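Croissant Boxing at a Shared Counter
Food Service Operations, project report, June
Author: Bianka Illés

1. Why this topic

Our course partner, Atier, packs pastries into lidded boxes for pickup orders. The handout says that boxing is "a solved step" and that the time goes into baking. I doubted this from the start. The order sheets we were given covered 3,484 pastries, and 221 of them were marked as repacked or swapped before pickup. The sheets don't say why. The course reader blames staff speed, and I could find nothing in the sheets to support that.

2. What the step consists of

A pastry goes from a tray into a container, the container gets a lid, and the lid gets clipped. On paper it is a transfer and a closure. At the table there is more to keep track of: tongs, tray, open containers and lids all want space at once. Croissants make it worse. They are long, they curve, and the layers flake if the tongs squeeze, so a box that would hold two rolls easily can be awkward with two croissants.

Tray at waist height, tongs on it, lids upright in a wire rack to one side:
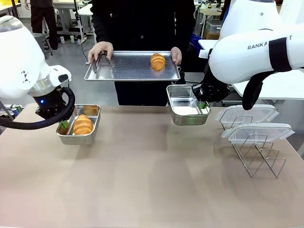
3. Lids

The reader recommends keeping lids in a rack, clear of the work area. I agree with half of that. Standing them up saves table space, and the clip tabs are easy to find. But a clear lid is hard to see against a pale table, and once one is laid down flat it more or less disappears. The reader treats this as a training issue. I would call it a color issue – a darker mat would cost very little, and I'd try that before retraining anyone.

4. Containers

I compared the two container types in the supplier sheets, Istton (steel) and Flarkon (clear). The steel one is sold as easier to keep clean, and the sheet offers no test, only the word "hygienic" 8 times. The clear one is sold on looks. My own view is that looks matter more than the reader allows. Customers at a pickup counter want to check the order without opening it, and with steel walls they depend on whatever shows through the lid.

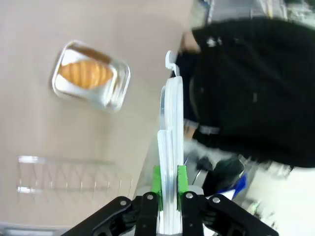 Whether any of this explains the repacking figure is another matter. A damaged crust, a wrong count and a late change by the customer would all end up in the same column of the sheet. I asked for the breakdown and was told it had not been kept.

5. What I would change

Split the repack column by reason. Put a dark mat under the lids. Fill the box next to the tray, so the tongs travel less.

I have left out the Yáñez layout from the reader, which calls for 2 tables. It may well work, but the reader gives no results for it and I had no way to try it.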